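**Projekt Justunari - Arbeitsgruppe Demonstrationsdaten**
**Ergebnisprotokoll der Sitzung im Juli**

Ort: Ornwood, Besprechungsraum Ross
Beginn: 9:30 Uhr
Anwesend: Craig Leckie (Sitzungsleitung), Fiona Imrie, Kenna Chisholm, Ruaridh MacLeish
Entschuldigt: Beathag Rutherford (schriftliche Stellungnahme zu TOP 3 lag vor)
Protokoll: Kenna Chisholm

**TOP 1 - Genehmigung des letzten Protokolls**

Das Protokoll der vorangegangenen Sitzung wird mit einer Änderung genehmigt. Unter TOP 4 ist das Wort "Episode" durchgängig im Sinne einer vollständigen Aufnahme von der Grundstellung bis zur Grundstellung zu verstehen. Teilaufnahmen werden künftig als "Segment" bezeichnet.

**TOP 2 - Stand der Aufnahmen, Aufgabenfamilie Küche**

Herr MacLeish berichtet. Für die Aufgabenfamilie Küche sind laut Projektplan 2.000 Episoden vorgesehen, verteilt auf 16 Aufgabenvarianten. Die Varianten mit Tellern und Tassenständer sind am weitesten fortgeschritten. Bei den zweihändigen Varianten, in denen ein Arm den Topfdeckel führt und der andere gleichzeitig ein zweites Objekt handhabt, besteht Rückstand. Die Bedienpersonen benötigen für diese Varianten eine längere Einarbeitung; mehrere Episoden wurden auf Wunsch der Bedienpersonen selbst verworfen.

Der Aufbau mit brauner Matte, Tassenständer, Tellerhalter und Toastofen bleibt bis zum Abschluss der Familie bestehen. Die Anordnung der beweglichen Objekte wird zwischen den Episoden nach Liste verändert. Der mintgrüne Teller gilt weiterhin als Zielobjekt der Varianten 5 bis 8. 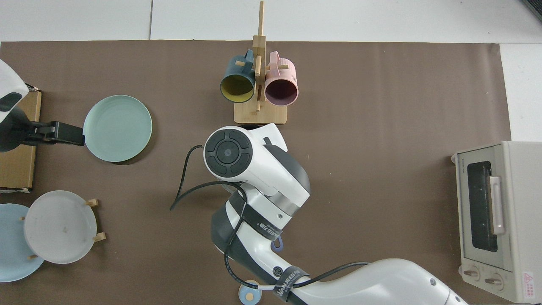

Fiona Imrie wandte ein, die Liste werde in der Praxis zu eng ausgelegt. Wer den Zielteller immer an derselben Stelle ablege, bringe dem Modell den Ort bei, und der Teller spiele dann für die Auswertung kaum noch eine Rolle. Sie bat darum, die zulässigen Ablagebereiche deutlich zu vergrößern und auch gedrehte Stellungen des Tassenständers aufzunehmen.

Herr Leckie stimmt dem grundsätzlich zu, verweist jedoch auf die Vergleichbarkeit mit den bereits freigegebenen Episoden. Nach Aussprache wird festgelegt:

- Die bestehende Anordnungsliste gilt für die laufende Charge unverändert weiter.
- Ab der nächsten Charge gilt eine erweiterte Liste, die Frau Imrie und Herr MacLeish gemeinsam vorlegen.
- Die verwendete Listenfassung ist in den Metadaten jeder Episode zu vermerken.

**TOP 3 - Qualitätskriterien für zweihändige Episoden**

Zur Beratung lag der Entwurf von Frau Rutherford vor. Er sieht vor, dass eine Episode nur dann als "vollständig" gekennzeichnet wird, wenn beide Greifer ihr Objekt ohne Nachfassen übernommen haben. Episoden mit einmaligem Nachfassen sollen erhalten bleiben und eine eigene Kennzeichnung bekommen. Die Arbeitsgruppe hält diese Unterscheidung für sinnvoll und übernimmt sie.

Ausführlich erörtert wurde der durchsichtige Glasdeckel. In der Tiefenschätzung treten an Glasflächen Lücken auf, und die Kante wird je nach Lichteinfall unterschiedlich erkannt. Der Vorschlag, den Deckel durch ein undurchsichtiges Modell zu ersetzen, fand keine Mehrheit. Durchsichtige Gegenstände gehören nach Auffassung der Gruppe in den Datensatz.

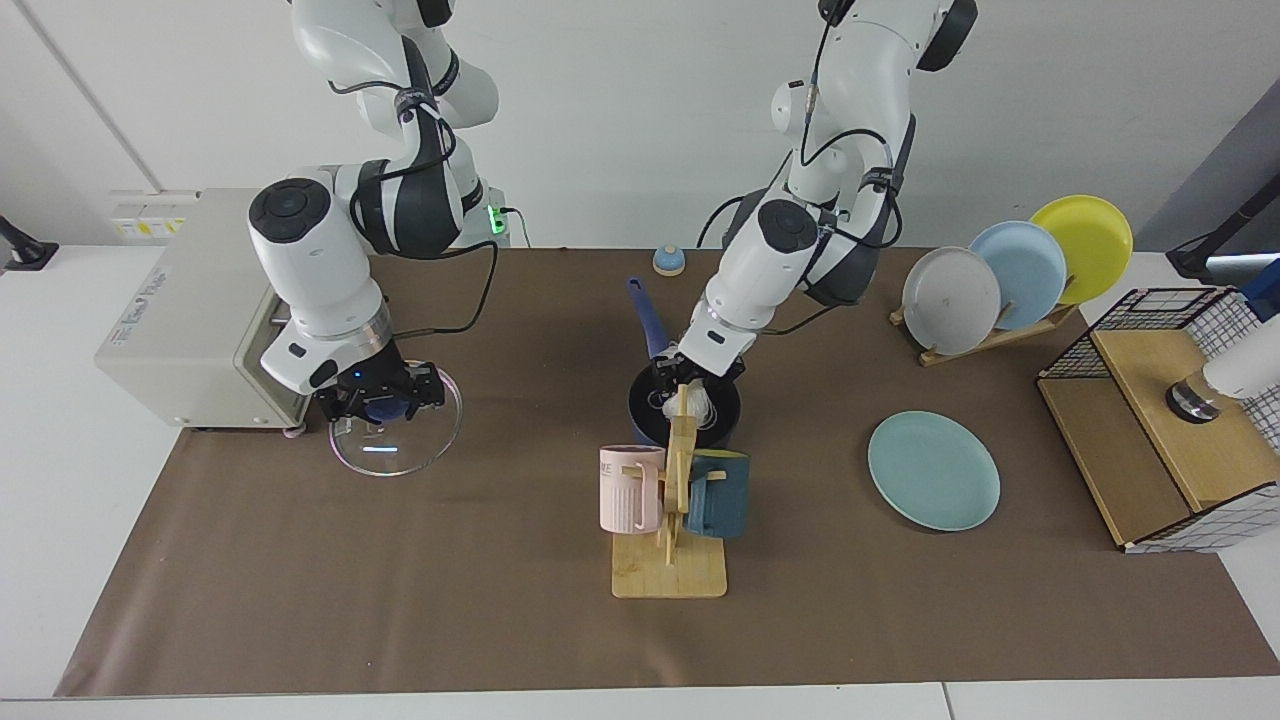 Für den Deckel sind zwei Griffarten zugelassen, am Rand und am Knauf. Bisher wurden beide unter derselben Aufgabenbeschreibung abgelegt. Frau Chisholm regt an, die Griffart als eigenes Feld zu führen, damit sie beim Training getrennt ausgewählt werden kann. Der Anregung wird gefolgt. Die Nachkennzeichnung des Altbestands erfolgt in Pukon; Herr MacLeish prüft, ob das Feld dort ohne Neuimport ergänzt werden kann.

Weiterhin wird beschlossen:

- Die Höchstdauer einer zweihändigen Episode beträgt 80 Sekunden, die einer einhändigen 60 Sekunden.
- Überschreitungen führen zum Abbruch der Episode, eine Kürzung im Nachhinein ist nicht zulässig.
- Berührungen der Arme untereinander sind zu melden, auch wenn die Aufgabe zu Ende geführt wurde.

**TOP 4 - Weiche und faserige Objekte**

Herr MacLeish stellt die Erweiterung um weiche Objekte vor. Vorgesehen sind zunächst weiße Faserbüschel, die über einem Teller gehalten und dort abgelegt werden. Solche Objekte verändern beim Greifen ihre Form, weshalb die bisherige Prüfung der Greiferöffnung kein verlässliches Merkmal für einen gelungenen Griff liefert. Bis eine geeignete Prüfung vorliegt, werden diese Episoden einzeln von Hand gesichtet.

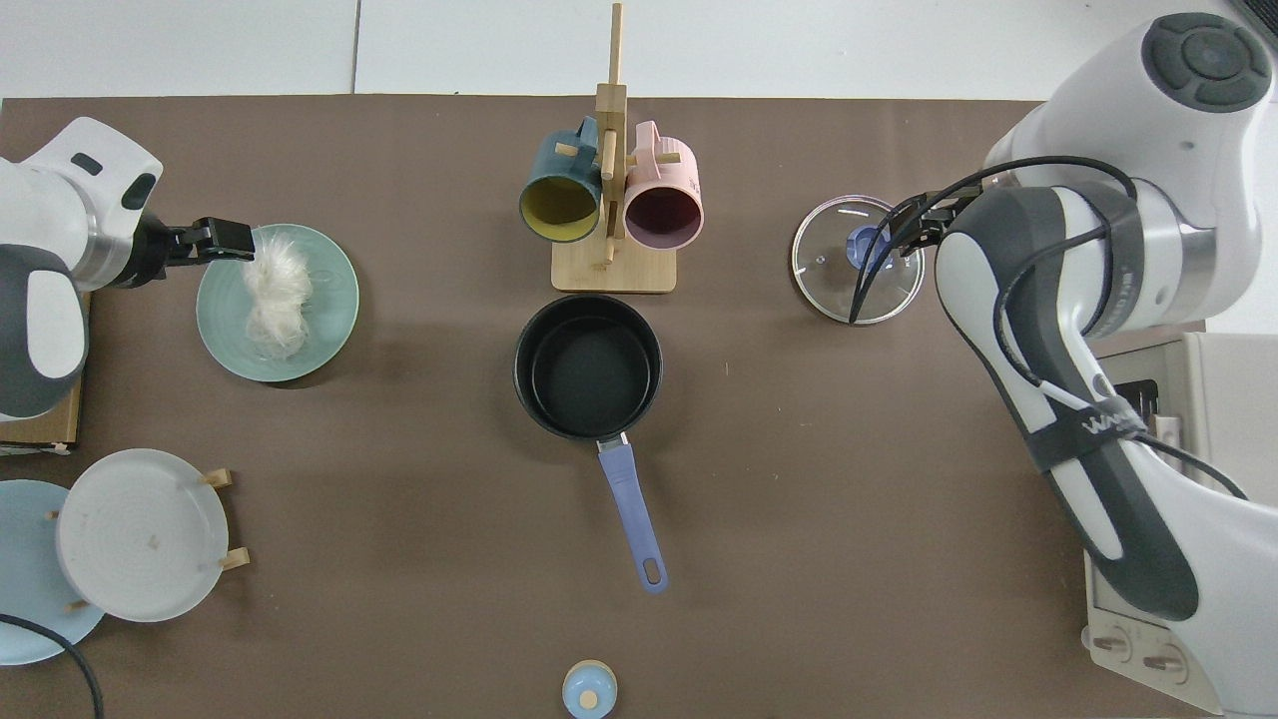
*Abb. 3: Weißes Faserbüschel im linken Greifer über dem mintgrünen Teller; rechter Greifer am Knauf des Glasdeckels.*

Frau Imrie fragt nach dem Verschleiß der Greiferbacken und nach Faserresten. Herr MacLeish sagt zu, die Backen zu Schichtbeginn und nach jedem Wechsel der Aufgabenvariante zu kontrollieren und das Ergebnis im Stationsbuch einzutragen. Ein gesonderter Beschluss erging nicht.

**TOP 5 - Verschiedenes**

Die Sprachbeschreibungen der Aufgaben liegen derzeit in zwei Schreibweisen vor ("Topfdeckel" und "Deckel des Topfes"). Beide bleiben gültig. Frau Chisholm ergänzt je Variante mindestens eine weitere Formulierung.

**Offene Punkte**

| Aufgabe | Zuständig | Frist |
|---|---|---|
| Erweiterte Anordnungsliste | Imrie, MacLeish | nächste Sitzung |
| Feld "Griffart" in Pukon prüfen | MacLeish | Ende Juli |
| Kriterien zu TOP 3 in Endfassung | Rutherford | nächste Sitzung |
| Weitere Aufgabenformulierungen | Chisholm | laufend |

Ende der Sitzung: 11:10 Uhr

gez. Kenna Chisholm (Protokoll)
gez. Craig Leckie (Sitzungsleitung)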